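March 8, 2022
Workroom notebook – knits, mending and the sorting table

Kettle on, radio on, and the Julham box finally open. It's been sitting under the cutting bench since February and I kept walking past it. Touran got sick of stubbing her toe on it, fair enough, so today was the day. Mostly jumpers and cardigans, a few bits of printed cloth, one very sad scarf. I've put the scarf in the stuffing bag.

Sorting went the usual way: wash first, mend first, or straight to the rail. I started out being strict about it and then got a bit loose after lunch (the 'mend first' pile was getting embarrassing). If anybody finds a cardigan on the rail with a dodgy buttonhole, that was me, put it back on my side.

The one I really want to write about is the white knit with the black and white cuffs, ticket 238. I love this thing! Plain stitch all down the sleeve, the V's lined up in lovely straight columns, and then the colour all saved up for the cuff – black at the rim, a white stripe, then a deeper black band before the white starts. The ribbing carries on through all three bands, so whoever worked out the colour change knew what they were doing. You notice it most on the white stripe, where the ribs really stand up.

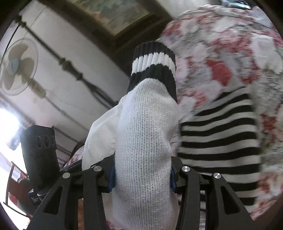
Cuff on 238, black/white/black rib, floral cloth behind.

Laurențiu reckons it's machine knit and I reckon he's right, going by the inside of the seam, but I'd still like to know how they kept the stripe so crisp. I've got a swatch on the go at home to see if I can copy it. First try was rubbish. My white went grey from the dye in the cheap black yarn the minute I soaked it, so the next try is in the Witico black, which Touran swears by. Cast on 16 stitches for the swatch, rib the whole way, change colour on a knit row and see how the purl bumps look. Must write down the needle size this time. I didn't for the last one and spent half an hour measuring needles against each other like a goose.

For 238 itself:
Cold hand wash on its own, wool soap, no soaking.
Roll in a towel, don't wring.
Dry flat with the cuffs pulled square, not pegged.
Loose end inside the neck, weave in once it's dry.
Don't press the rib!! Steam from a distance if it needs anything.

The florals I've left folded for now. I'm fond of the one with the pink and coral flowers on the pale ground, and I'd like to hold it back for linings if there's enough of it. Haven't measured. Laurențiu wants it for the Tehrani cushions, so we'll have to have that conversation, probably over cake.

Other bits. The Lastesport lot is ticketed and can go up to the shelf, 3 bags, all tied. The ticket book jumps at 3076 and I've no idea why, so I carried on from there and put a pencil note in the margin. We're low on the small safety pins, and the good grey darning wool is down to a wisp. I've borrowed Touran's thimble again – it's in the blue tin, Touran, I promise.

Tomorrow: finish the bottom layer of the Julham box, find the flat drying rack, ring about the yarn order.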